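Prevora opens up its kitchen pack for robot arms

Apr 9, 2018

I've been bugging the folks at Prevora for months about when regular people could get their hands on their simulated kitchens, and this morning they finally put the thing on sale! It's called Brellodine, it runs on a plain desktop, and it lets you practice cooking chores with a virtual arm before you go anywhere near a real stove (or a real grease fire).

The basic kit costs $50 a month and comes with 40 kitchens. For $200 you get the bigger library, which Prevora says holds 3,642 objects you can drop onto the counters. I've had an early login since the start of April, so I've already wasted a few evenings on it — mostly on the stove tasks, which are the ones I kept flunking. 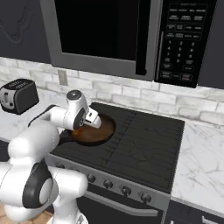
The pan jobs are harder than they sound. You have to bring the gripper in low without clipping the cooktop, and the arm's own elbow and shoulder take up a lot of room in front of the range, so planning a path to the left burner is a puzzle all by itself. I ended up moving the base back twice and starting over. The toaster tasks went a lot better for me, and I'm a little proud of that.

What I like is how quick it is to change things. Swap the backsplash, pick another microwave, turn the lights up, run it again. My laptop choked on the fancier kitchens, but my desktop handled them fine (fans howling the whole time, mind you). Liquids are the weak spot. They look good and shiny, but the settings for how they pour are buried three menus deep and the help page for them is still blank.

You can load your own arm if you have the files for it, and there's an add-on called Egan that saves every run so you can play it back and see where you went wrong. I'd get that one. It's included in the $200 plan and costs extra on the cheap one.

Prevora is also working on a workshop pack named Deder, with benches and hand tools, but they wouldn't give me a price or a date. Sign-ups for Brellodine are open now on their site, and the first kitchen is free to try without a card.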